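Notebook, Wednesday, March 28, 2018
Lot layout, Hener parcel

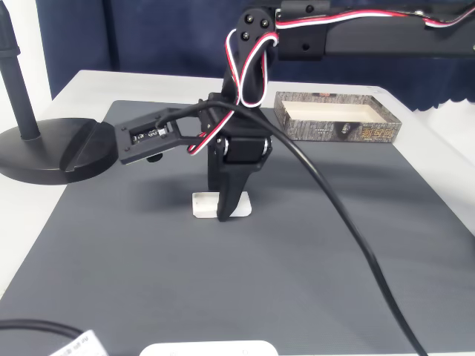 The frontage number is wrong again, was the first comment on my draft sheet this morning, and fair enough. I had measured along the bank as it bends, and the deed wants the straight line between the two shore pins. So I redid it. Straight line gives 200 feet on the water, which is a nice round number and makes me a bit suspicious, so I'm leaving it in pencil until I've been through the old plan one more time.

Things I did get done: the right of way is drawn in. It comes off the road, runs down the side of the Ansari lot and then swings in behind the ledge (the old plan shows it cutting straight over the ledge, which no truck is ever going to do). I moved the culvert to match. If anyone opens the sheet and wonders why the drive looks longer, that's why!

Septic – still stuck on this one. The field has to sit 100 feet back from high water, and with the building site where the sellers want it there's a strip left over that is mostly rock. Three test holes are marked on the plan. The two uphill look all right on paper, the lower one hits ledge way too soon. I'd slide the house up the slope a little and lose some of the view, but that isn't my call, so I drew it both ways. Version A is the low house, version B the high one. Please don't merge them.

Contours: I ran the points through Volumen last night and it gave me a lovely smooth hill where there is a gully. Took out 6 bad points and it came back looking like the real lot. The fill estimate for the drive dropped to 900 cubic yards once the gully was in the right place, and I like that figure a lot better than the one before it.

Still to do
- check the north pin against the Nonivent plan, the bearings don't close
- ask whether the viewplane easement covers tree cutting or only buildings
- reprint sheet 2, the scale bar is off
- find my good red pencil

Copies of A and B are in the flat drawer under the old tax maps.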